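Comparison of the Prornero and Skostenico two-finger grippers for fragile items

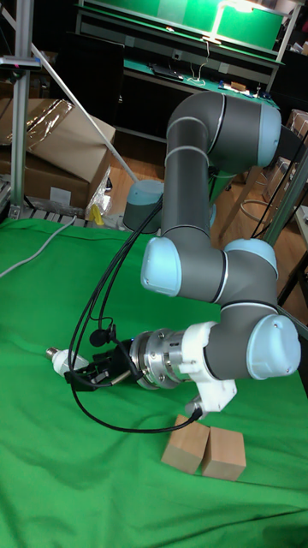 Pistwood Training Workshop
We are required to choose one gripper for light handling on a six-axis arm. The Prornero allows 80 steps of closing force and the Skostenico far fewer. Our trial piece is a light bulb, held nearly level and just clear of the cloth, with the cables hanging in long loops from the tool. Which unit should be preferred?

Jayasinghe Laboratory Services
The Prornero. Please secure the lower cable loop before the wrist is turned at speed.

Benchuser1740
Either will do. We have the Skostenico and it is fine.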